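# An afternoon at the Gilteck open day

I have wanted to go to one of these for years, and when the notice went round that Gilteck would be opening its household robotics building at Pollton for an afternoon in March, I put my name down before I had even looked up how to get there. (Two trains and a bus, as I found out, and the bus is not one to rely on. Take a sandwich.) I have a houseful of people who leave things on the floor, and my interest in a machine that might pick them up again is entirely selfish.

There were 50 of us, split into groups at the door and given a lanyard and a very decent cup of tea. The crowd was a nice mixture: a few students, some people from the care home trade, a couple who run a hardware shop and wanted to know about shelf-stacking, and a good many like me who had come out of plain nosiness. We had a short welcome talk and were then walked along a corridor to the part of the building everybody had come for.

## The simulated rooms

I had expected a hall full of arms banging cupboard doors, and there is some of that further on, but the first half of the tour was all screens. Gilteck does a great deal of its practice in computer-made rooms before anything is tried with real motors, and the reasons are easy to follow once you have heard them. A simulated lamp costs nothing to knock over. You can run the same tidying-up job all night, change the wallpaper, and run it again in the morning.

The rooms are gloriously odd. The software that builds them, a package called Strebel, picks its surfaces more or less out of a hat, so that you get stone next to slats next to bathroom tiles in colours no one would choose, and the machine has to learn that a wall is a wall whatever it happens to be wearing. Our guide had one of the tidying runs up on a big monitor, seen from just behind the gripper, and let us stand and watch for as long as we liked.

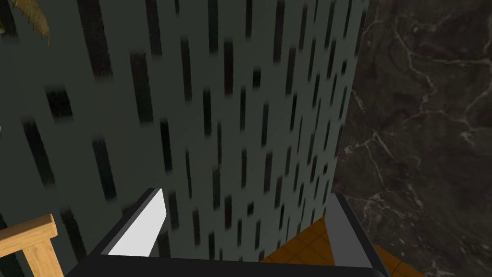
My mother would have had the whole room straight in that time, one woman in our group remarked, and with the radio on as well. She had a point, and there was a good deal of laughing, and the guide took it in very good part. Speed, he told us, is still the sore spot. Moving an open hand about a room without bumping into the walls or the furniture sounds like the dull bit before the real work begins, but it takes up far more of their time than the grasping does, and a gripper that has tucked itself into a dark corner has to find its way out again before it can be of any use to anyone.

I asked what happens with dark marble and busy patterns, because I have a patterned carpet at home on which I regularly lose my own spectacles. He said patterns are a nuisance to the machine in much the same way. A strong texture can look like an edge, and an edge can look like something to pick up. They have 586 of these rooms in the current set, and the awkward ones are kept in on purpose, which I thought was rather a good principle.

## Picking things up

We then had a longish session on objects, and I enjoyed this more than anything else in the day. The tidying job they use as a benchmark has 12 items in it, and the machine is marked on how many end up where they should within the time allowed. Soft things are bad. Thin things lying flat are worse, and I was oddly comforted to hear that a single sheet of paper on a table is still a proper headache. Balls are somewhere in the middle: easy to see, with a good clear shape, but a hand with two flat fingers has to meet them squarely across the middle or they are off under the sofa. A large ball brings the extra question of whether the fingers open wide enough to go round it at all, and if they don't, somebody has to think of another way, such as nudging it along.

The hardware shop couple asked a lot of sensible questions here. Could it manage a box of screws? Could it tell a full tin of paint from an empty one before lifting it? The answers were "sometimes" and "not reliably", and I liked the guide all the more for giving them so plainly. 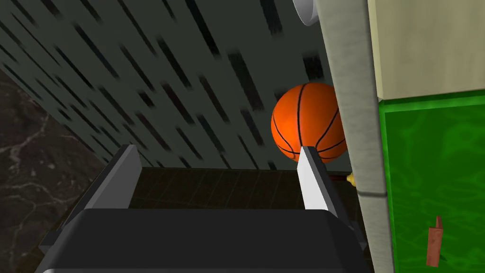 *The tidying task on the big monitor: open gripper, basketball ahead.*

## The real kitchen

After a second cup of tea (and a flapjack, very good, slightly burnt at the corners as a flapjack ought to be) we moved on to the physical demonstration. Gilteck shares this space with Truvance, who make the arm, and between them they have fitted out a plain kitchen with a sink, a run of cupboards and a dishwasher. The arm is slimmer than I had pictured and much quieter. It unloaded mugs one after another and set them on a shelf, handles all facing the same way, and I am afraid I clapped.

It did not get everything right. A saucepan lid defeated it twice and was left in the rack, and at one point it stopped dead with a bowl in the air and had to be restarted. The full load took 90 minutes when they last ran it from beginning to end, and we only saw a slice of that. I can do ours while the kettle boils, though I don't pretend to enjoy it.

So, can they do the chores yet? A few of them, slowly, in a kitchen they know well, with someone standing by. The care home people seemed more hopeful than the shop people. Someone who cannot bend down to fetch a thing off the floor does not much mind waiting ten minutes for it to be fetched, whereas a queue of customers certainly does. I had not thought of it that way before, and I spent most of the journey home thinking about my aunt and her dropped crossword pencils.

## If you are going

The entrance is round the back, past the bicycle racks, and the sign is small. Wear a jumper, as the demonstration kitchen is kept chilly. Questions are welcome all the way through and you won't be hurried, and there is a lift if you need it. Try to get into one of the earlier groups, because ours had to leave the kitchen before the arm had another go at that lid, and I should dearly have liked to know how it got on.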